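**Equipment Review: Trurex Two-Arm Tabletop Station**
Prepared for the equipment planning group by Heather MacAulay, 20 November 2021

The Trurex station was placed on trial at our Wusik site to determine whether a two-arm unit should be included in next year's equipment budget. The work selected for the trial was meal tray preparation and the handling of small grocery items. This review covers purchase cost, preparation of the site, daily use and the terms of support. Programming methods will be treated in a separate paper.

**Purchase and installation**

The base price includes both arms, their grippers and one year of remote support. It does not include the table, the clamps, the backdrop or the additional cable lengths that our room required. These items added 8 percent to the original quotation, and buyers should request an itemized list before comparing suppliers. Brumex, the other firm invited to quote, included the table and clamps but priced its grippers separately. When the two quotations were placed on the same footing, Trurex remained the less expensive by a small margin.

Installation took two working days. The written instructions are clear on mounting and poor on cable routing. Departments planning a permanent station should allow for covered cable channels along the front edge of the table; we did not, and the omission should be corrected before any second unit is ordered.

**Daily use**

Operators were trained in 5 sessions and found the controls easy to learn. The green indicator lights at the joint collars are easy to see from a normal working position. Changeover between tasks was slower than expected — chiefly on account of the time spent returning items to their starting places — and staffing estimates should reflect this.

Consumable costs were modest but were missing from our first budget. Fresh food must be replaced regularly, and paper table covering is used in quantity. We recommend a separate budget line for both.
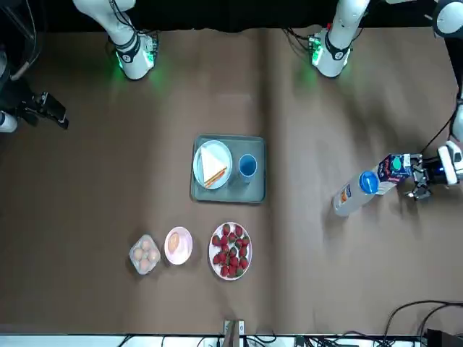

The grippers deserve particular attention in any purchase decision. The standard metal fingers are suitable for general use, but a department intending to handle soft fruit or eggs every day should price the padded set at the outset. Ordered later, the padded set carries its own delivery charge and a waiting period of several weeks.

**Support and warranty**

Remote support answered promptly on each occasion. The warranty covers the arms in full but limits gripper claims to 50 percent of the replacement price after the first year. A service contract is available and must be taken out before the end of March to secure the introductory rate.

**Rating and recommendation**

The station received 77 points out of a possible 100 under our standard scoring sheet. Points were lost for cable management and for the incomplete quotation. Purchase of one unit is recommended, with the padded fingers and the service contract included in the initial order. A request for a second unit should be deferred until the first has completed a full budget year.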